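Print this page | E-mail this page

Elano Kitchen Challenge

The Elano Kitchen Challenge is a student robotics competition held entirely in simulation. It grew out of a course project at Kenemside, where Hala Majali and Jad Chamoun wrote the first task set, and has been run every May under rules kept by the course staff. Teams of up to six students control a two-armed robot through household tasks. All teams use the same robot model and may change only the control software.
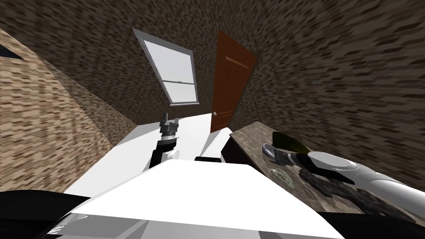

Reading time: 1 min

A simulated kitchen has countertops at which the robot works, with a window and a door in the back wall. The robot's own body blocks part of its view of the counters, and the wide view bends straight edges, so teams usually correct for distortion before planning a grasp. The arms may be driven separately, and one gripper can stay open while the other works over a different counter.

Each entry is run on nine tasks. A dropped object ends the task, but points already earned are kept. The Issa scoring script, written by Nour Sfeir, replaced hand scoring in the second edition. The top eight teams advance to a final with unseen object positions.

Last revised October 2020. © Rondham Student Robotics Reference. Contact the editors | Back to top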